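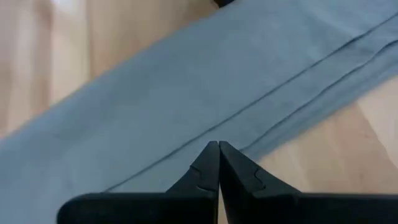
Why do builders wear hard hats?

By Erdal Kaplan
September
700 shares | 2 comments

When I was small I thought a hard hat was just a plastic bowl you wore to look important. Then I got one for my first job on a building site and had a proper look inside -- and it's much cleverer than a bowl!

Let's start with falling things. Say somebody drops a bolt from 12 metres up (that's taller than most houses). It starts off slowly, but gravity keeps tugging at it, so it goes faster and faster. By the time it gets to the bottom it's doing more than 15 metres every second. You couldn't run anywhere near that fast, and neither could I, even with a dog after me.

Now turn a hard hat over. The outside is called the shell, and it's smooth and curved so that things can slide off it. Inside you'll find a sort of spider's web made of straps, called the cradle. The cradle sits on your head and holds the shell up, so there's a gap between the two with nothing in it but air.

That gap is my favourite bit. When something lands on the hat, the shell gets pushed down and the straps stretch a tiny bit, and the bump gets spread all over the top of your head instead of landing on one sore little spot. It's a bit like catching an egg. If you hold your hands stiff, splat! If you let them move down as it lands, you've got a chance of keeping it whole.

So please don't stuff your gloves inside a hard hat -- I've seen grown-ups do it -- as the straps need that space to work. And a hat that's had a big whack goes in the bin, even if it looks fine. It may have cracks too small to see.

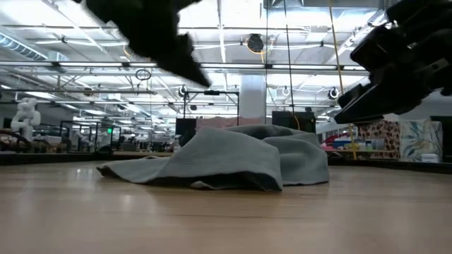
Baltazar Zavala: My daughter wants to know if you can wear one backwards like a cap. I said no but she'd like to hear it from you.

Erdal Kaplan: Only if the maker says that hat is meant for it, and lots aren't! Tell her to check the instructions and keep the peak at the front till she's sure.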